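4.3 Setting the fill valve

The Cidari fill valve is supplied set for low supply pressure. Adjust it before the tank is used for the first time.

1. Close the shutoff valve and flush to empty the tank.
2. Turn the adjusting screw clockwise to raise the water level, counterclockwise to lower it.
3. Open the shutoff valve one half turn and let the tank fill.
4. Check the level against the mark on the overflow tube. Repeat steps 2 and 3 if needed.

CAUTION: Do not use the screw to stop a leak at the valve seat. Replace the seal (part 200). 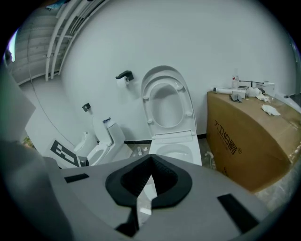
How often should the inlet screen be cleaned?

Every 9 months, or sooner if the tank takes longer to fill than it did at installation.

NOTE: Tenau valves use a different screen. See section 5.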